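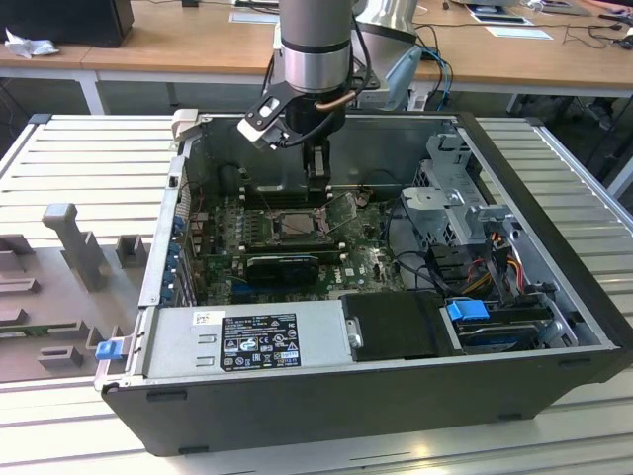 A gripper reaches into an open desktop tower on the slatted bench at Kiritach's workshop.

The hand that gets inside the box

Taking a desktop computer apart is an easy job for a person with a screwdriver. For a robot arm it is mostly a question of room. The drive cage takes up one side, cables spread where they like, and the processor sits in the middle of the board under a retention lever thinner than a pencil.

Kiritach, a small electronics recovery firm outside Hamilton, Ontario, spent March comparing two grippers for the work. Both were run on the same arm, with the same controller and the same set of used towers, laid on their sides with the panel off.

The first, the Postar, is a wide parallel gripper. It held graphics cards firmly and pulled them straight, but its body fouled on the drive cage and the power leads. Staff ended up tying cables back by hand before each run.

The second, from Zeleke, is slimmer and cost the firm $1,773 with its mounting plate. It finished 49 of 60 processor lifts without help. Most of the failures came at the lever, where the fingertip slid off the metal and the arm stopped on its force limit. Changing the tip material fixed part of that. Changing the approach angle fixed more.

Neither gripper coped well with loose wiring. The camera software, a package called Indier, often read a black cable against a black card as one object, and extra light over the bench made only a modest difference.

Speed is still a sore point. A full strip-down takes the robot about five times as long as a trained worker. Kiritach plans to keep the Zeleke on the arm through the summer and leave the cable work to its staff.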